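Sorting station going automatic, what happens to the people on the line?

Posted in Workplace and Equipment, Jun 20, 2020

Finn Wendt

I supervise the returns and packaging sorting line at a depot in Flitcombe. We take back mixed drinks containers from canteens and small shops and split them into glass, plastic and the rest. At present this is done by hand at a long table, two people per shift, with a third who swaps the bins.

From March next year the site wants the first split done by robot arms. The supplier is Weidemann. I have been given the technical file, 36 pages, and there is one paragraph in it on staffing, which says that "operators will be redeployed to supervisory tasks". There is no list of what those tasks are.

I would like to hear from anyone who has worked beside a setup of this kind. Specifically:

What does the person at the station do during a normal shift?

Does the pay grade change if the job title changes?

How much training is needed before someone can clear a stoppage alone?

The people I have now are good at the job by hand. One of them has been on the table since the depot opened. I don't want to tell them something in a meeting that I have to take back later.

Theda Nolte

I did four years on a manual line and then two on an automated one at Gustado, so I can answer the first point and part of the third.

The hand work does not vanish. It moves to either end. At the front, somebody still has to take out what should never reach the arms: bags with food in them, broken glass, aerosols. At the back, somebody checks the bins for wrong items before they go out. In between you are watching for stoppages. On our line the usual cause was a crushed plastic bottle. A whole bottle has a predictable shape and a crushed one doesn't, so the grip fails or the item drops short. Glass caused fewer stoppages, but each one took longer to clear.

Keep the bins labelled in words, on the bin, at a height a person can read. The arms work from positions and don't need the label. The relief worker who comes over from another section does.

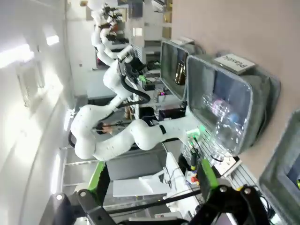
How long before an operator can clear a stoppage without calling someone?

With us it took three weeks, counting only shifts on the line. The first week was spent with a second person present at all times. In the second, the trainee cleared the simple stops and the trainer signed each one off. In the third, the trainee worked alone with the trainer on the same floor. Anything involving the inside of a cabinet or a damaged cable stayed with maintenance permanently, and that was written on the sheet at the station.

One thing I would raise early is noise and pace. A manual table has conversation. On the automated line I stood on my own for long stretches with nothing to do, then had several stops in a row. Some people liked it. Two asked for a transfer back to loading. If you can rotate every two hours between the front, the back and the watching position, do that from the start. It is harder to bring in once people have settled into one place.

Helmut Kramer

They will cut the headcount. They always do. Get it in writing.

Doaa Belhaj

Helmut's point about writing is fair, though I would put it differently to management. I am a staff representative at a different kind of site (laundry, not waste), and we went through this with a folding machine.

On pay: the grade follows the job description, and the job description is often not rewritten until somebody asks. Ask for a revised one for each position before the installation date. If an operator resets equipment, keeps a fault log or trains others, those duties should be listed. In our case the log was added as a "minor task" and it took up 29 minutes of every shift. We measured it, and the measurement is what got the grade reviewed.

Ask who sees the stoppage data as well. Our system, Ditia, recorded the name of whoever was logged in when the machine stopped. That made sense for fault finding. Then the figures appeared in an appraisal. We agreed afterwards that logs would be kept by station and shift only.

For the meeting, I would state what is fixed, what is undecided, and the date by which each undecided item will be settled. Bring the person who has been there longest into the trials, on paid time. She or he will know which items cause trouble, and the supplier's engineers will not have seen your particular mix.

Finn Wendt

Thank you. I have asked for the revised job descriptions and passed the point about log names to our site manager, Roswitha Lammers. The rotation goes on the agenda for the next shift meeting.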